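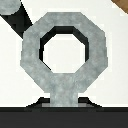
A Edus lança este mês a Gelodis, uma linha de refeições congeladas de leguminosas destinada a quem prepara marmitas para a semana de trabalho. A linha chega às lojas com quatro pratos: guisado de grão com espinafres, feijoada de legumes, lentilhas com abóbora e arroz de favas. Na imagem, um anel octogonal de oito lados retos, em cinzento manchado com aspeto de pedra, erguido sobre uma base escura.

3 de março | Por Sandra Ellwood, Comunicação Edus

Categoria: Notas de imprensa, Alimentação

As receitas foram desenvolvidas na cozinha de ensaio da empresa, em Whitlock, e provadas por 63 pessoas que levam almoço de casa pelo menos três vezes por semana. O arroz de favas foi o prato que mais mudou durante as provas: a primeira versão levava coentros em maior quantidade e um caldo mais salgado.

"Queríamos pratos que aguentassem bem o micro-ondas do escritório e que não precisassem de mais nada além de um garfo", afirma Kanini Ogola, responsável pelas receitas. "A feijoada deu trabalho, por causa da couve."

Cada embalagem traz uma dose individual e pode passar do congelador para o frigorífico na véspera. A distribuição fica a cargo da Corkasura, que fará chegar a primeira encomenda, de 2.825 embalagens, a mais de 40 pontos de venda. A produção mensal prevista é de 2.000 embalagens por prato.

Os pedidos de amostras e de entrevistas devem ser dirigidos ao gabinete de comunicação da Edus, ao cuidado de Sandra Ellwood.

Edus > Imprensa > Novos produtos > Gelodis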